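August, bench notes, tower rebuild

Side panel off, case on its side. Board is still the green one, CPU socket open, so no leaning over it with a screwdriver, Kohei. Memory goes in by way of the gray tray with the posts.

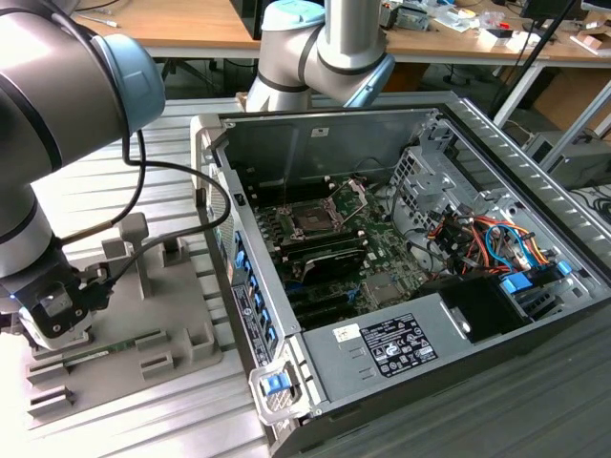
Blue slot clips are the one part of this case designed by someone who had met a human hand. The cables by the drive bays were clearly somebody else's department — Chie wants them tied back before the drives go in, and I agree.

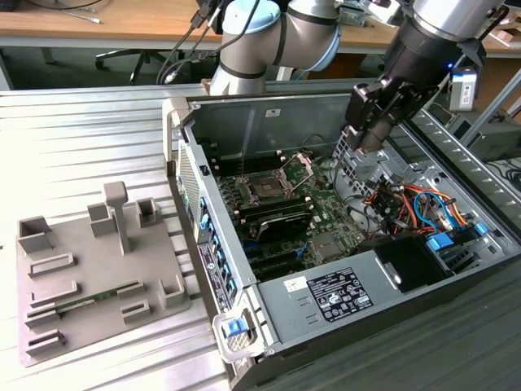
Still to find: thermal paste. Setsuko says drawer 9. Drawer 9 says otherwise.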